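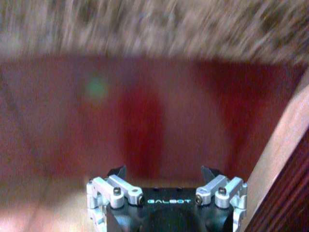 About Edura

Welcome, and thank you for stopping by! Edura is a small workshop and shop for soft things with a bit of weight to them – rugs, cushions, bench pads, heavy curtains, throws, and the odd footstool that needed a new lease on life. We are on the second floor of the old Grokeck building, up the wide stairs, and if you have ever walked by on a Tuesday evening and seen the lights on, that was us, most likely arguing over thread.

We started out with rugs only. A hotel on Coetzee Street was closing its dining room and wanted somebody to take away the floor coverings, and we said yes before we had really thought about where we would put them. They were heavy, speckled, gray-and-brown things, the kind you stop noticing after a week because they go with everything, and we spent a whole winter learning to clean them, trim them, and bind the edges so they would lie flat. We sold most of them to neighbors. One is still under our cutting table, and it has more pins in it than we care to think about.

From rugs we wandered into cushions, and from cushions into color. Anyone who knows the shop knows we have a soft spot for reds and pinks. Salmon, brick, rose, crimson, the deep maroon that looks nearly brown in the evening – we can't seem to leave them alone. A plain neutral rug will carry a lot of red before a room starts to feel crowded, and it is a pleasure to watch a customer come in asking for beige and leave with something the color of cherry jam under one arm. (We do sell beige. We have a good deal of beige, and we like it very much next to a dark wood floor.)

The fabric room now holds 2,009 pieces, counting remnants, and we know the number because we did the inventory in December and are still proud of having finished it. Full rolls stand along the back wall. Remnants are in the drawers, sorted by weight first and color second, so please don't be shy about opening them, though we would ask you to put things back in the drawer they came from. Anything under 2 yards is sold by the piece and not by length.

How we work

Most orders begin with a conversation, and it can be a long one. Bring in a photo of your room, or the old cushion, or the chair leg if that's the thing you're trying to match. We keep a tray of wood samples by the door, because a fabric that sings next to pale wood can go quite flat beside a reddish-brown one, and it's much nicer to find that out in the shop. You are welcome to borrow up to three swatches and live with them for a while.

Cushions and bench pads usually take us two weeks. Rug binding is quicker, unless the pile is very thick. Curtains depend on the lining, the season, and how many people have decided to repaint their front rooms at the same time as you. We'll give you a date when you order and we'll call if it moves.

The Vitus line

A few years ago we began making our own range of floor cushions, and we named it Vitus after the narrow lane behind the building, where we used to carry the first ones out to shake off the lint. They come in 28 colors and one size. The covers unzip, the corners are double stitched, and the filling can be topped up at the counter whenever yours starts to sag. We made 300 of them for the first batch and thought that would last us forever, which shows how much we knew about planning.

Classes

On Saturday mornings we clear the big table and teach hand sewing, piping, and basic rug repair. Beginners are very welcome, children over ten may come with a grown-up, and there is always coffee. Wear something you don't mind getting fluff on.

If you'd like to visit, just come up the stairs. The bell sticks a little, so push hard.

41 shares | 3 comments

rugrat_at_home
Had my hall runner bound here and it finally lies flat! The cat is sulking, she liked the curly end.

Guest
Do you still do the maroon floor cushion? I bought one and should have bought two.

Edura (shop)
We do, and there are a few on the shelf now. Call ahead and we'll put one aside for you.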